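Gripper Maintenance Technician, Day Shift
Dellex, Whitfield site
Posted July 21, 2022
Reference 316

Dellex is hiring one technician to set up, maintain and repair the hand-held grippers used at the Zunley station. The position is full time, 40 hours per week, and starts in September.

The station runs with two-finger grippers on a table. Each unit is inspected before the shift, cleaned at the end of it, and logged by unit number. Units that fail inspection are pulled and repaired on site.
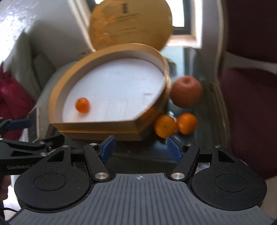
Gripper at the table, fingers open, with the fruit and box. Pivot screws are at the base of the finger links.

Duties
Check pivot and link screws for looseness and retighten to the setup sheet.
Inspect finger pads for wear and replace in pairs.
Confirm that the fingers open and close evenly through full travel.
Remove dust from housings and check cable routing for strain.
Recalibrate after any pad or link change and run 100 open-close cycles before release.
Keep the Erno parts log current and reorder pads and screws.

Requirements
3 years of bench repair work on small mechanical or electromechanical assemblies.
Able to read assembly drawings and use a torque screwdriver and calipers.
Clear written records.
Experience with calibration software is useful but not required.

Training on the Zunley setup procedure is paid and takes place at Whitfield. Send a resume and a short description of one repair you have carried out to the Dellex hiring desk, quoting the reference number.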